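Orkton Kitchen Table Set

README, last edited 15th August
Maintained by Hollis Kincaid and Elin Gwynne

What it covers
Tabletop layouts of everyday kitchen things — pots, plates, bowls, colanders, measuring cups, utensils and toy food. There are 50 layouts in this release. The February release had 19.

Naming
Each layout has a short name and a text file listing its items. Use "colander" for anything with a perforated basin, and "spatula" for both solid and slotted ones. Toy food is listed by the food it stands for, with "toy" in front. 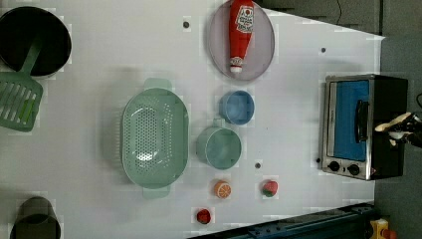
Items that can't be named for certain go in as "container" or "toy fruit" — please don't guess. Brand names are left out of the lists.

Known gaps
The lists for 16 layouts still need a second check. Send corrections to Elin.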